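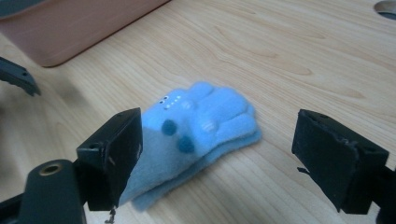 Standden Children's Center
Winter handwear check: gloves, mittens and liners
Coat room and spares bin, September

Checklist with comments. Items are marked OK, FIX, PULL or N/A. Comments follow the line they belong to.

Scope

Spares bin, lost and found shelf, and the loan gloves used by the Skuston and Revden rooms. Gloves in children's own cubbies are not part of this check. Pieces looked at: 105. Set aside for repair: 30.

1. Sorting

1.1 Pieces laid flat on a table one at a time, both sides looked at - OK

1.2 Pairs matched by color and size - FIX
Comment: Plenty of singles again. Singles in good condition stay in the bin, clipped to the nearest size. Small children will wear two different gloves without complaint if both are warm.

1.3 Size tags readable - FIX
Comment: Tags on the older fleece have washed blank. Write the size on tape inside the cuff.

2. Seams and cuffs

2.1 Finger seams closed, no gaps when pulled gently - FIX
Comment: Most of the repair pile is here, nearly all at the base of the thumb. Backstitch with doubled thread. Do not glue.

2.2 Cuff edges even, no loose flaps or long threads - FIX
Comment: Check where the fleece folds over on itself. A flap at the cuff can look like part of the fold until it is opened out. Flatten the cuff with your hand before marking this line.

2.3 Front and back pieces lined up - OK
Comment: Fleece edges often sit a little offset when a glove is laid down. Mark FIX only if the offset is still there with a hand inside.

2.4 Elastic holds at the wrist - OK

3. Trim and small parts

3.1 Eyes, beads and buttons tested by pulling - PULL
Comment: Two pieces out of use, both for a loose eye. This line matters most for the animal and face gloves. The light blue fleece kind with the small black-and-white eyes and the row of white dots needs each eye and the whole row gone over with a fingernail. Anything that lifts comes off before the glove goes back.

3.2 Spots and patches flat at the edges - OK
Comment: This covers the darker blue spots on the light blue gloves as well as the pale ribbed patches. Run a thumb around each one. If an edge catches, put it in the repair pile.

3.3 Pom-poms - PULL
Comment: Not accepted for the Revden room at all. Cut off or send to the Skuston room.

3.4 Cords joining two mittens - PULL
Comment: Removed on sight. Clips to the sleeve are fine if they are short and the jaws are not bent.

4. Fabric

4.1 No thin spots in the palm - FIX
Comment: Hold up to the window. If light comes through the palm, it goes to the craft box.

4.2 No hardened or matted fleece - OK
Comment: Some pieces were faded on one side. Fading alone is not a reason to pull anything.

4.3 Linings attached at the fingertips - FIX
Comment: Turned-out linings are the main reason children can't get a hand back in after snack. Tack with 2 stitches at the tip.

5. Cleaning and storage

5.1 Washed cold, dried flat - OK
Comment: No dryer for anything with trim on it.

5.2 Bin clean and dry, lid closes - FIX
Comment: Lid is cracked at one hinge. Replacement requested from Yip Supply.

5.3 Repair pile kept apart from checked pieces - OK
Comment: Use the mesh bag, not the shelf. Last winter the shelf got mixed back in and the whole bin had to be done over.

6. Follow-up

Repaired pieces get the full section 2 and section 3 check again before they go in the bin. Pulled trim goes in the trash, not the craft box.

Open items: bin lid, tape for size tags, more singles clips.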